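Counter day

Monday, August 10, 2026

Quick one, I have to be out the door in a bit and there's still a load in the washer. But I said I'd write up the kitchen counter thing and if I don't do it now it'll be March again and I'll still be saying it.

So. The counter. For those just joining, we moved into this place with what the listing called a "generous" run of marble-look countertop. Generous until you put things on it. Then it's a shelf. A long, low shelf where everything lives forever.

I'd been blaming the kitchen. Not enough cabinets, bad corner, outlets in dumb places. All still true! But last week I was making a sandwich on top of the mail and thought ok, enough.

My rule going in: if I use it every day it can stay out. If I use it every week it has to argue its case. Anything else goes in a cabinet, or the basement, or the box by the door for the Walanport thrift drop-off (they take small kitchen stuff now, even with a missing lid, bless them).

First pass was easy. Took 17 minutes, I had the oven timer going because otherwise I wander off. Out went the vitamins I don't take. The candle. A stack of takeout menus from Hashemi, which we order from by phone from memory, always the same thing, so why did we have menus. Batteries that may or may not be dead. A mug of pens, ditto.

Second pass was the hard one becuase it's all stuff I like. The big steel appliance is the problem child. Takes up the whole left end, weighs a ton, and I use it just enough that I can't in good conscience carry it downstairs. So it stays. The towel goes on it because there's no rail on that side and I've stopped pretending I'll put one up. The toaster stays, obviously, I'm not an animal.

Cutting board. I used to stand it up at the back and it fell over every time somebody closed a drawer hard. Now it lives flat in the middle of the counter and that one change did more than all the rest put together. It holds the space. You can't pile mail on a cutting board, or you can but you feel bad about it.

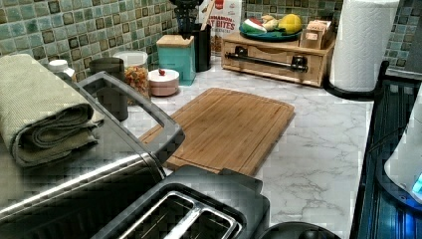
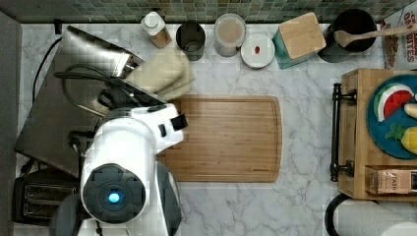 Back row was where I got fussy. Jars and canisters all the way along the tile, and I kept swapping them around like it was a store window. Tall, short, tall. Looked great, made no sense, I was reaching over the pretty ones to get to the one I wanted. So I gave up on pretty. Stuff for cooking nearest to where I cook, snacks off to the other side. Fine. Works.

Two things I went back and forth on:

The utensil holder. It had so much in it that pulling out one spatula brought up half the family. Dumped it all out in the sink, washed everything, and only put back what I'd reached for that week. The rest is in the drawer. I've gone into that drawer for a thing exactly once since, for the whisk, and the whisk is now back out. See, it argued its case.

The snacks. In theory they belong in the pantry. In practice the pantry is around the corner and the bag ends up on the counter by four o'clock anyway. I've decided the back of the counter is a legal snack zone. One bag at a time. We'll see how long that holds.

Cleaning under everything was gross, not going to lie. Crumbs from a bread we haven't bought in ages. The grout behind where the jars go needed an old toothbrush and baking soda paste, left it to sit while I ate lunch, wiped it down with warm water. I tried the Pikari spray first, the lemon one, and it smelled lovely and did nothing for grout. Good on the steel though, if you buff it dry right after with something that doesnt shed.

Cords are still a mess. I have no answer for cords. I bought 2 of those stick-on winder things and the adhesive let go overnight on both of them. If you have a cord thing that works and doesn't cost more than the toaster, tell me in the comments please.

What I'd still like to do:

Get the heavy stuff onto some kind of sliding tray so I can clean behind it without pulling a muscle. Saw one from Anari but it's deeper than our counter by a hair.

Better light back there. It's dim in the corner after dinner and I think that's half of why junk used to collect, I couldn't see it.

Actual home for the mail. It's on the stairs right now. I moved the problem, I know.

Ok washer just beeped. Pantry next, maybe, if I get a free Saturday, and I'm scared of the top shelf so don't hold me to it.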